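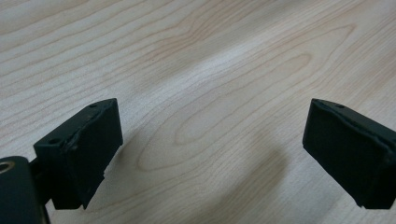

Open wide over the tabletop: the Liltano's two padded fingers.

I've been living with the Liltano hand-held gripper kit since July, and my kitchen has never seen so many spoons picked up for no good reason! Pedance sells it as a starter set for people who want to record grasping moves by hand before they ever buy an arm (that's me, my arm budget is zero).

Putting it together took me one evening and 23 screws, plus 15 minutes of hunting for the one that rolled under the stove. The booklet is fine until page 4, where it shows the linkage from the back and I built the whole left side upside down. My fault, mostly. The second try went fast and I felt very clever. 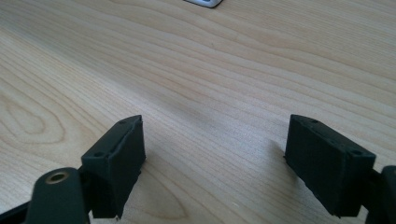

What I like best is how the fingers stay level with each other when you squeeze. I tried the Jusance kit last year and its tips always wandered, so small stuff like a coin or a pen cap just shot off across the room. With this one I can sit down and run the same pickup over and over, and my hand gives out before I get bored.

The pads are the part I'd argue about. They grip well, but I'd love a spare pair in the box, and Pedance only sells them in packs of 5. The Ye add-on handle is worth it if you have big hands like me. I've already ordered one for the office.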